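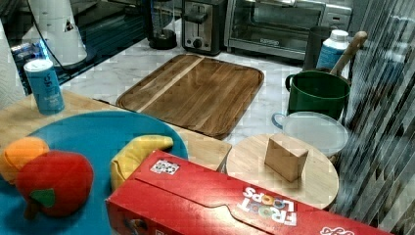
図1 作業台の現状。手前に青い皿とシリアルの箱、奥にまな板、丸盆、鍋、トースター。

台所カウンターの物品配置について(木製天板と大理石柄天板の併用)

投稿者:北側流し台
投稿日:2019-06-26

カウンターの配置を見直しています。現状は図1のとおりです。手前が明るい色の木の台、その奥が白い大理石柄の天板で、両者を続けて使っています。

問題点は次のとおりです。
・まな板が奥側にあり、切る作業のたびに手前の物をどける必要がある。
・手前の台に食品の箱、缶、子供のままごと用のぬいぐるみ(りんご、バナナ、オレンジ)が集まる。
・鍋とボトル類が後列に重なり、トースターのダイヤルに手を伸ばしにくい。

条件として、吊り戸棚の増設はしません。賃貸のため壁面への穴あけも不可です。ワゴンまたは卓上棚の追加は可。予算の上限は決めていませんが、できれば物を増やさずに済ませたい。ご意見をお願いします。

2 投稿者:Jokotby
まな板を手前の木の台に移し、そこを切る場所として固定するのが基本だと思います。奥行きのある天板では、手前から腕一本分の範囲が作業域、その先は保管域です。現状は保管域にまな板、作業域に保管物があり、逆になっています。

シリアルの箱は横倒しだと底面積を食います。立てて棚へ。

3 投稿者:まな板は立てる派
>>2
逆になっているという指摘には同意しますが、まな板を木の台に常設するのは反対です。あの大きさの木のまな板を寝かせたまま置くと、下面の通気が取れません。使用後は立てて乾かし、使うときだけ手前に出すべきです。

常設が前提なら脚付きに替えるか、四隅に滑り止めを兼ねたスペーサーを入れてください。うちではシリコンの小片を貼っています。

4 投稿者:Jokotby
>>3
通気の件は了解。ただし「使うときだけ出す」運用は、出す先が空いていることが前提です。スレ主の場合、その前提が成立していないので相談になっているわけで、先に手前を空ける手順を決めないと、まな板はまた奥に戻ります。

5 投稿者:北側流し台
>>2 >>3
ありがとうございます。補足します。まな板は洗ったあと流しの横で乾かし、乾いてから天板に寝かせています。反りは今のところ出ていません。重さがあるので、毎回立てたり寝かせたりするのは避けたいのが本音です。

6 投稿者:Huệ Cao
丸盆の扱いが気になりました。盆は本来、複数の小物をまとめて一度に動かすための道具です。図では小さな木のブロックが載っているだけで、面積に対して仕事をしていません。

案としては、後列の白いボトルと濃い灰色の円筒の容器を盆に移し、トースターを使うときは盆ごと横へずらす。これで後列の奥行きが浅くなります。物は増えません。

7 投稿者:三角コーナー廃止
>>6
盆にまとめる案は有効ですが、縁の高さが足りないと背の高いボトルは倒れます。重心の高い物は盆の中央、低い物は外側。縁が低い盆であれば、布を一枚敷くだけでも滑りはかなり減ります。

それと木のブロックは何に使う物ですか。くさびのような形に見えますが。

8 投稿者:北側流し台
>>7
積み木です。定位置はありません。おもちゃ箱に戻すべき物です。
盆の縁は低めです。布を敷いて試します。

9 投稿者:Joni Kokkonen
配置の議論の前に、熱源との距離を確認した方がよいと思います。トースターの周囲に何を置いてよいかは取扱説明書に離隔距離が書かれています。機種ごとに違うので、ここで数字は出しません。プラスチックの容器、紙箱、木のさじは距離を取る側に入れてください。

鍋に木のさじを差したままにするのも勧めません。柄が斜めに張り出す分、鍋の占有範囲は底の直径より大きくなります。通り道側に柄が向いていれば、袖を引っかけます。

10 投稿者:まな板は立てる派
>>9
さじについては同意。柄を奥に向けるだけでは、今度は後列の物に当たります。さじ立てを一つ置くか、引き出しに戻すか。私は引き出しに一票。さじ立ては底に水がたまり、掃除の対象が一つ増えます。

11 投稿者:Jokotby
>>10
さじ立ての水は、底に穴のある物を受け皿に置けば済む話です。調理中に引き出しを開ける動作の方が、濡れた手で取っ手を触る回数が増えて不利では。

12 投稿者:まな板は立てる派
>>11
受け皿に水がたまります。場所が移っただけです。
調理中に使うさじは、調理を始める前に出しておけばよい。

13 投稿者:Huệ Cao
さじ立ての是非は過去スレで散々やっているので、そちらでどうぞ。スレ主の条件は「できれば物を増やさない」です。

ままごと用のぬいぐるみですが、皿に載せてあるのは悪くない状態です。容器が一つに決まっていれば、皿ごと持ち上げて移動できます。青い皿をそのまま「おもちゃの皿」として固定し、食事用とは分ける。置き場はカウンターの外、子供の手が届く低い棚が適当です。

14 投稿者:三角コーナー廃止
>>13
皿で固定する案は、布製品の場合に弱点があります。浅い皿だと球形の物が転がり落ちる。深さのある箱かかごの方が確実です。台所に置く布製品は油を吸うので、蓋があればなお良い。

りんごとバナナを毎回拾うことになります。経験者です。

15 投稿者:Huệ Cao
>>14
蓋付きの箱は、子供が自分で戻さなくなります。開ける、入れる、閉めるで動作が増える。うちでは蓋を外したところ、戻す頻度が上がりました。油の件はカウンターから離せば考慮不要です。

16 投稿者:Joni Kokkonen
>>14 >>15
どちらでも構いませんが、加熱調理の場所に子供の物を置かないことが先です。置いてあれば取りに来ます。

17 投稿者:通りすがりの棚板
卓上棚を検討するなら、Grokonの伸縮式を使っています。3月に購入して2,523円でした。棚板は樹脂コートのスチールで、たわみは軽い容器なら問題になりません。鍋は載せていません。
Jovusの二段は3,595円。脚の間隔が固定なので、先に天板の奥行きを測ること。掃除のしやすさではJovus、設置の自由度ではGrokonという評価です。

18 投稿者:Jokotby
>>17
卓上棚は反対。棚の下が見えなくなり、保管域が二層になるだけで作業域は増えません。今の配置は物の総量が問題なのであって、高さ方向の不足ではない。

19 投稿者:通りすがりの棚板
>>18
総量が減らせるなら誰も棚は買いません。青い持ち手の付いた白い丸容器のように毎日使いそうな物は、下段に入れれば取り出しに支障はないです。上段に軽い物、下段に毎日の物。これで後列は一列で済みます。

20 投稿者:北側流し台
>>19
丸容器は毎日使います。中身は米です。計量するときに蓋を開けるので、棚の下だと上方向の空きが必要になります。容器を引き出してから開ければよいのですが、手前に空きがない現状では難しい。

21 投稿者:三角コーナー廃止
>>20
それなら卓上棚は後回しでしょう。先に手前を空けて、丸容器を引き出せる幅を確保する。棚が必要かどうかはその後に判断できます。

22 投稿者:Lahtinen工作室
木部の話だけ。木の台と大理石柄の天板の境目に段差や隙間はありますか。木のまな板を境目にまたがせると、がたつきの原因になります。またがせず、どちらか一方に全面を載せてください。

木の台がオイル仕上げなら、缶の底の結露で輪じみが出ます。細い缶でも同じです。ウレタン塗装なら短時間は問題ありません。水を一滴垂らして、染みるか玉になるかで見当がつきます。目立たない端で試してください。

23 投稿者:北側流し台
>>22
段差はわずかにあり、木の台の方が低いです。
水滴は玉になりました。塗装のようです。

24 投稿者:Lahtinen工作室
>>23
では塗膜の傷だけ気を付けてください。重いまな板を引きずらないこと。持ち上げられない重さなら、裏に薄いフェルトを敷くと水を含むので、シリコン系の滑り止めを使う方がよいです。

25 投稿者:まな板は立てる派
>>24
結局スペーサーの話に戻りましたね。>>3のとおりです。

26 投稿者:北側流し台
まとめて返信します。当面の変更は次のとおりとします。

・まな板は木の台に移し、四隅にシリコンの小片を入れる。
・シリアルの箱は戸棚に立てて入れる。缶は冷蔵庫の扉側へ。
・ぬいぐるみは皿ごと居間の低い棚へ。転がるようなら箱に替える。
・丸盆に布を敷き、ボトルと灰色の容器を載せる。トースターとの距離は説明書で確認する。
・木のさじは引き出し。さじ立ては買わない。
・卓上棚は保留。

14日間この配置で運用し、手前の台に戻ってきた物を控えておきます。

27 投稿者:Jokotby
>>26
妥当。さじ立ては買った方がいい。

28 投稿者:Joni Kokkonen
>>26
説明書では上方の離隔も見てください。吊り戸棚がある場合、横より上の指定が厳しい機種があります。

29 投稿者:通りすがりの棚板
>>26
保留のうちに天板の奥行きだけ測っておくと、後で早いです。コンセントの位置も。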